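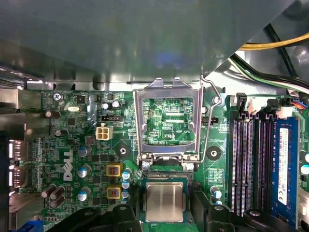 ## Returned equipment check - Nisbet branch

Checked by Baltasar Cordero, June. Unit is a Mullitz multifunction copier, back from a short rental at Clallance. Page counter reads 67,412. Mark each line OK, FIX or N/A and put anything odd in the comment.

### Power and cord

- [x] Cord free of cuts and flat spots - **OK**
- [x] Ground pin straight and tight - **OK**
- [ ] Strain relief seated at the back panel - **FIX**. Clip is missing. Used the same part as on the Valtunia units, on order.
- [x] Main switch cuts power to the panel - **OK**

### Covers and interlocks

- [x] Front door stops the drive when opened - **OK**. Tried it 3 times during a copy run.
- [ ] Side door stops the drive when opened - **FIX**. Works if you pull the door wide. Opened a crack, the rollers keep turning. Do not put this one on the showroom floor until the switch is changed.
- [x] Feeder lid stays up by itself - **OK**, a little stiff
- [x] No sharp edges at the paper trays - **OK**

### Fuser and toner

- [x] Hot surface label readable - **OK**. New label put on, the old one had faded.
- [x] Fuser left to cool before handling - **OK**
- [x] Waste toner bottle emptied and capped - **OK**. It was nearly full.
- [x] Inside cleaned with the toner vacuum - **OK**. Please stop using the shop vacuum for this, the filter lets toner through.

### Stand and casters

- [x] All 4 casters roll and turn - **OK**
- [ ] Front caster locks hold - **FIX**. Left one slips on tile. Chock it in the van.
- [x] Stabilizer feet present - **OK**, both in the bottom tray in a bag

### Customer data

- [x] Address book cleared - **OK**
- [ ] Drive wiped and wipe report printed - **FIX**. Wipe ran but the report did not print. Run it again and staple the report to this sheet.
- [x] Stored fax jobs deleted - **N/A**, no fax board

### Test run

- [x] 2000 sheets, both sides, from tray 1 - **OK**. One jam early on, cleared from the side door with the power off.
- [x] No burning smell or unusual noise - **OK**. Slight squeak from the exit rollers, cleaned and gone.

### Result

Hold. Side door switch comes first, then the strain relief clip, the caster lock and the wipe report. Red tag stays on the front until all four are signed off.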